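Course 438: Light, Surface and Form
Handout for Unit Two: Gloss, Shading and Focus
Prepared by Reshma Mahlangu. Problem set by Yoga Chong.

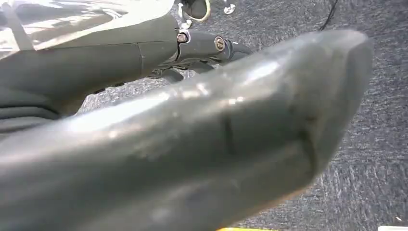
Light leaving an opaque surface is usually treated as the sum of two parts. The diffuse part enters the material a short distance, is scattered, and comes out in many directions. The specular part is reflected at the outer boundary and stays concentrated near the mirror direction. A painted or molded part generally shows both, and the eye separates them without effort. On the tapered gray form in the picture, the pale streaks along the upper contour are mainly specular, and the darker charcoal underside is mainly a matter of the diffuse part receiving less light. The body is also well out of focus, and the streaks survive the blur. Section 3 returns to this point.

1. The diffuse part

For an ideal matte surface, brightness depends on the angle between the incoming light and the surface normal, and is independent of where the observer stands. It falls with the cosine of that angle. When the light is square to the surface the full value is received; at grazing incidence the value goes to zero. This is Lambert's law, and it is a good first model for chalk, plaster and unglazed clay.

Real shadow sides are seldom black. Tables, walls and ceilings return light into them. In Lab A, Zahira Latuheru's group will measure this with the Ultberg meter on the plaster cylinder, first over black felt and then over white card. Keep the lamp where it is between the two runs. Most bad data last November came from lamps that had been nudged.

2. The specular part

The position of a highlight depends on three directions: to the light, to the observer, and along the surface normal. The highlight is found where the normal bisects the angle between the first two. Two consequences follow.

First, highlights move when the observer moves. Diffuse shading does not. Any mark that stays put while you shift your head is either shading or a property of the material itself.

Second, the shape of a highlight carries information about curvature. On a sphere it is compact. On a cylinder it is drawn out along the axis, the direction in which the normal does not change. On a flat face it tends to be all or nothing: the whole face brightens together or stays dull, depending on tilt. A bevel can therefore look much lighter than the surface next to it even when both are the same material.

Roughness spreads the highlight and lowers its peak. A polished sample gives a small, bright image of the lamp; a satin sample gives a wide, weak one. The total reflected energy may be similar in both cases. Students often write that the satin sample "reflects less." Do not write this unless you have measured it.

Highlights on plastics and paints take the color of the lamp. Those on colored metals such as copper and gold take a color from the metal. With the 3,000 K lamp in the lab, a highlight on the blue Domik tile will look slightly yellow beside the tile body. Record the color of the highlight separately from the color of the body.

3. Effect of focus

A lens brings one distance into sharp focus. A point at any other distance is spread into a disk, and the disk grows with the aperture and with the distance from the plane of focus. Objects very near the lens are affected severely.

Blur acts as a local average. Broad changes in brightness pass through nearly intact, fine texture is lost, and edges become ramps. A strong highlight is averaged along with everything else, but it starts so far above its surroundings that a light region remains. Thin dark lines — seams, joints, scratches — lose contrast and widen.

The practical result is that blur makes gloss hard to judge. A satin surface in focus and a polished surface out of focus can produce nearly the same pattern of light and dark. If the finish cannot be decided from one view, say so in the report.

4. Problems

1. A matte card is tilted until its brightness is half the maximum. Find the angle of incidence. State your assumptions.

2. Sketch the highlight on a cone lit by one distant lamp. Mark how it changes as the observer moves toward the tip.

3. The Flekmont sample set contains one satin and one polished cylinder. Propose a test that separates them using only changes in viewing position.

4. Explain why a long fluorescent tube and a small bulb give different highlights on the same sphere.

Reading: the Sinaga notes, sections on reflection and on depth of field. Skip the derivation of the microfacet terms for now.

Written answers go to Aisyah Krishnan in Room 399 by 13th December. Lab sheets are collected separately.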